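Evidence rooms need a count before they need a scanner

The Grevton police department wants to spend its August equipment money on a second fingerprint scanner. I think the order is wrong. The property room should come first.

The last audit listed 2932 items in storage. Staff could match up to 2000 of them to an open or closed case file. The rest have a tag and a shelf number, and in many instances the tag refers to a case format the department stopped using when it moved to the Stestik records system.
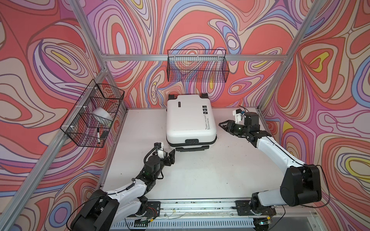

A scanner produces more records. It does not fix the link between a record and an object on a shelf. Chun-yin Shih, who ran the audit, asked for two clerks for 6 months. That request was deferred without a written reason.

Defense lawyers read audits too. Any gap in the custody log is grounds for a motion, and a print matched in minutes has little value if the item it came from cannot be accounted for at trial.

Dullcombe did its inventory first and bought equipment the following year. Grevton should use the same sequence, and the council should ask for a revised budget before it votes.

Leandro Echevarría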